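Prev by Date | Next by Date | Thread Index | List Home

Subject: Re: Summer reading list and the April book order

Hi all,

Thanks for the quick answers on the middle school reading list. The English department at Hnatiuk has settled on four required titles for rising seventh graders and a longer list of optional ones. Families get the list in April, before the spring break packet goes out.

On the order itself, Samex quoted us 1,799 for the full set, with shipping to the lower campus included. Zundia came in a little higher but will take back unopened copies until school starts. I lean toward Zundia, mostly on account of last year, when we ended up with 75 extra copies in the book room - and they are still there.

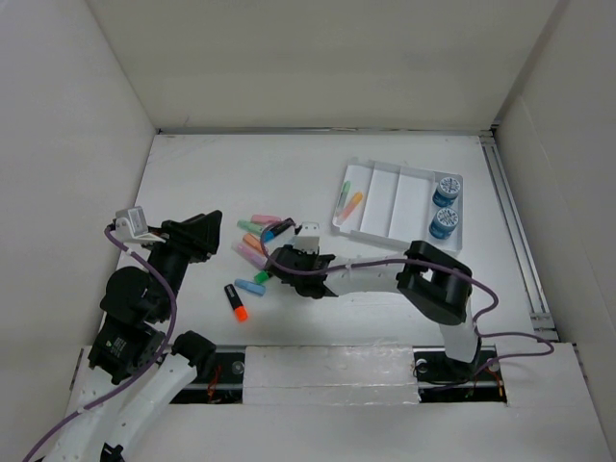 A reply from the Bridik campus came in last night and I am quoting it for those who missed it:

> We would go with Zundia too. Our enrollment for seventh grade moved
> twice last summer and we had to guess at the order both times. Could
> the two campuses order together? Zundia drops the price at 100 copies
> per title and neither of us gets there alone.
>
> Also, please keep the audio versions on the list. Several of our
> students used them last year and their parents asked again.

I am fine with a joint order as long as the boxes are split before they ship. Our front office does not have room for both schools' books. The audio versions will stay on the list.

If you teach sixth or seventh grade, please send me your expected numbers by the end of the month. I also still need the page for the library site from whoever has the latest draft.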